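Ticket: Lekota brand tracker, survey export wrong
Opened November 2019, Judite Prata
Status: open, waiting on Husum office

Export for the Lekota soft drink survey comes out short. Should be 3000 responses, file stops well before. Brand recall column blank for the lime flavour. Client wants the market share slides off this. 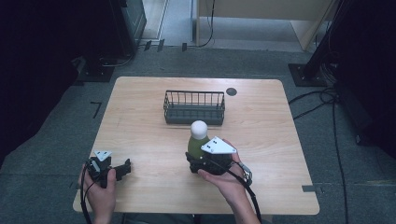 Same result on Rui's login, so not my account. Tried both CSV and Excel. No error message, just stops.

## Log

**Rui Sequeira:** reran on the Unix box. Job dies after 60 seconds, looks like a timeout. Raised it, file now full lenght.
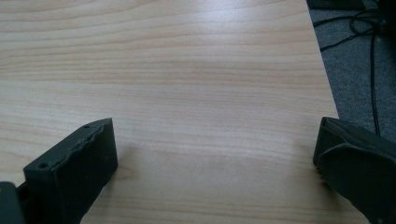
Recall column still blank though. Pramora renamed the question in July and our mapping has the old name. Mapping fix is with Danai.

Steps so far:

1. Timeout raised, saved to config.
2. Old question name swapped out, rerun pending.
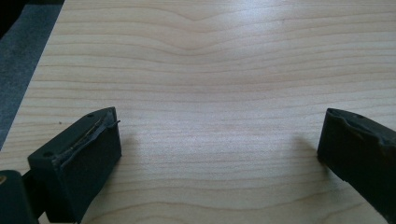
3. Danai Pappas to check teh recall totals against the paper forms.
4. Dirk Segers to OK before anything goes to client.

Don't send the old export, numbers are wrong.
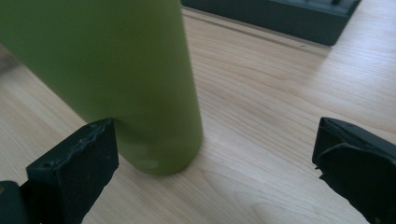
*Green bottle, pale mark near the base*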